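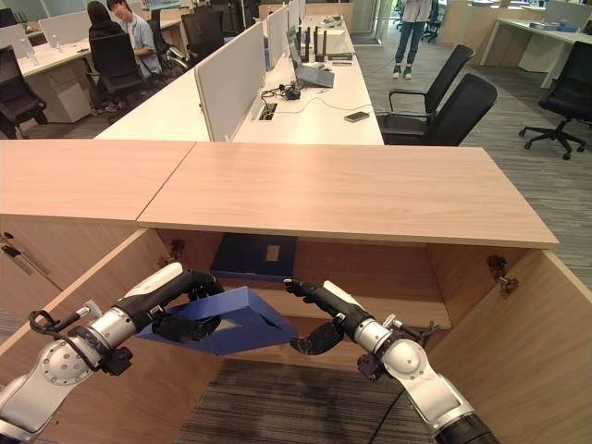

Elvia Robles asked under our last post whether season ticket holders will lose their seats when Vunness plays its first home match in August. They will not. The club sets out the arrangements in the posts that follow.

Vunness Football Club
23 July 2020

1/ Every season ticket bought for the suspended season remains valid. Holders keep the same row and seat number for the new season, whether or not they are able to attend the opening matches.

2/ The regional league has confirmed that the first home match, against Nuninari, will be played with a reduced crowd. The permitted attendance is 482, including stewards, club staff and media.

3/ Of those places, 210 are set aside for season ticket holders in the East Stand. They will be assigned by draw. Holders who wish to enter should reply to the club's e-mail with their membership number and the name printed on the card.

4/ Each entry may cover up to two people from the same household. Both must already hold season tickets. Places cannot be passed to friends or sold on.

5/ Holders who are not drawn for the Nuninari match will be placed first in line for the next home match, against Borkby. No second entry is required.

6/ Several supporters have asked about refunds. A holder may request a credit for each home match missed under the reduced limit. The credit will be taken off the price of next year's ticket. Cash refunds are handled by the ticket office on written request.

7/ On the field, the first team returned to full training this week. The friendly against Xolalpa ended 2-2, with both Vunness goals coming after the break. The coaching staff used the match to give playing time to the younger defenders.

8/ The captain did not take part against Xolalpa and continues to train apart from the group with a strained calf. A decision on his place in the opening match will be made by the medical staff in August.

9/ Gates for the Nuninari match will open earlier than usual. Supporters are asked to enter only by the gate shown on their ticket and to remain in the seat assigned to them. Face coverings must be worn in the walkways, at the food stand and in the restrooms.

10/ Away supporters will not be admitted. The same rule applies to our supporters for the return match at Nuninari, and we ask that no one travel without a ticket.

11/ In reply to further questions: parking passes carry over in the same way as seats. Junior tickets carry over at the junior price, including for members who have since passed the age limit.

12/ The result of the draw will be sent by e-mail to all who enter. The club thanks its members for their patience.

Print this page | E-mail this page

Recent items
Vunness and Xolalpa share the points in friendly
Training ground reopens to youth teams
New goalkeeper signs from Borkby
League publishes revised match list

Contact the club | © 2020 Vunness Football Club | Back to top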